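Magazine > Features > Workshop > Fuel Systems

The Second Life of a Twin-Choke Carburetor

Rebuilding worn throttle bodies is slow work, and Clusport still does it by hand

Kilian Berchtold keeps a drawer of throttle spindles sorted by wear. The worst have a step you can catch with a fingernail, cut where the steel has rocked in the aluminum body. "People buy a gasket kit, fit it, and the idle is still wrong," he says. "The kit has nothing in it for that."

Clusport rebuilds side-draft carburetors for owners of older sports and touring cars. The shop has two lathes, a small mill, a parts washer and a flow bench. Berchtold and his business partner, Orathai Khunthong, took over the lease in May, and the order book was full before the sign went up.

The fault they see most often is air leaking past the spindle. On a new carburetor the clearance is small enough that the engine never notices. As it opens up, extra air enters below the throttle plate and leans out the idle mixture. The owner turns the mixture screw out to compensate. The idle then improves on a cold engine and gets worse on a warm one, because the body grows faster with heat than the spindle does.

Khunthong checks for this before she takes anything apart. With the body clamped on the bench she sets a dial indicator against the spindle end and pushes it up and down by hand. Then she repeats the check on the other side. The lever side is nearly always worse, as the return spring loads it in one direction for the life of the car.

There are two repairs. The cheaper one is an oversize spindle, reamed to fit. It works once. The other is to bore the body and press in bushings, which can be replaced again later. Clusport quotes for both and recommends the second on any car that is driven regularly. Bronze is the usual material. Berchtold has tried coated steel bushings and went back to bronze after two sets came in with the coating scuffed through.

Alignment decides whether the job is worth doing. Both bores must be cut in one setup, or the spindle will bind as soon as the throttle plates are tightened. The shop's fixture holds the body by its mounting flange, which is first faced flat. A warped flange is common where somebody has overtightened the nuts against a hard gasket.

Once the bushings are in, the plates are centered by snapping the throttle shut several times with the screws loose. The screws are then tightened and staked. Khunthong holds each body up to a lamp and looks for an even line of light around the plate. Any bright spot means starting again.

Cleaning comes earlier in the process and causes more arguments. Chalerm Kaewsai, who races a Dosum coupe in regional hill climbs, used to send his bodies out for bead blasting. They looked new. They also carried glass in the progression drillings, and one set cost him a weekend. He now has them washed in hot detergent and blown through, and accepts the stains.

His brother Kittipong handles the tuning. The coupe idles at 2,000 on its competition cam and starts to pull cleanly at 3,000, so the progression circuit has a narrow band to cover. He changed idle jets four times before concluding that the float level was at fault. It was set low on one carburetor, and the fuel reached the drillings late. "I had been fixing the wrong part," he says. "I reset the float and put the first jets back."

Float level is measured from the cover face to the float, gasket in place, with the cover held upright so that the weight of the float doesn't compress the needle's spring. Old brass floats should be weighed first. A float with a pinhole can look sound and still hold enough fuel to upset the reading.

Parts supply is reasonable for the common sizes. Panya Duangkaew runs Paisan, a small supplier that lists 303 items for side-draft carburetors, of which 13 are made to its own drawings. The newest is an accelerator pump rod for the Sudden roadster, long unavailable. He sells diaphragms in fuel-resistant rubber and advises against using old stock, even when the packet is sealed.

Clusport's current waiting time is nine weeks. Bodies should be sent dry, with linkages attached and jets left in place. Khunthong likes to see what the engine was running on before she changes it.

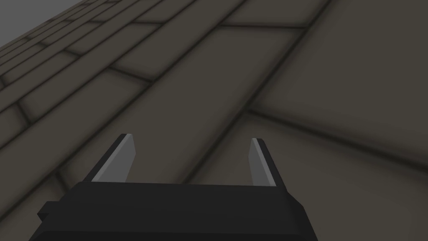 Two-finger gripper over stone slabs, computer rendering.

Contact the editors | Copyright 2026 | Back to top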